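The corner by the big tree
May 8, 2018

In our office at Sokska there is one corner I like very much. It has a big tree in a white pot and a small wooden cabinet that reaches only a little above the floor. Da-eun found this cabinet in June, three years ago, and since then it has been the place of the trash bags. We like the thin bags with a drawstring, because they are easy to close and to carry downstairs. 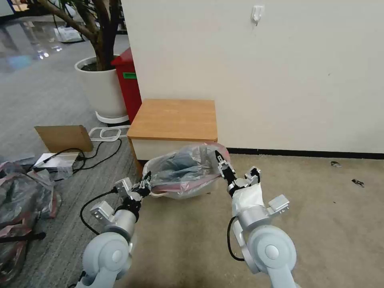 The clear bag with the pinkish-red edge, on the carpet by the cabinet.

For the wastebasket I prefer a small one. Ji-hoon wanted a bigger size, but then we would forget it for 10 days, and I do not want to smell this. I fold the rim of the bag outside, two fingers wide, and pull the string a little.
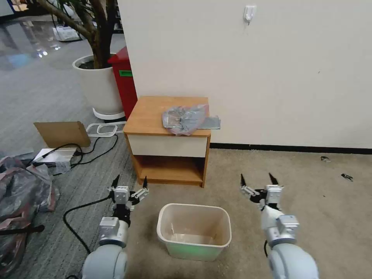
Our little wastebasket, empty, with a bag on top of the nightstand.

Next I must vacuum the beige carpet. It keeps every small dark crumb.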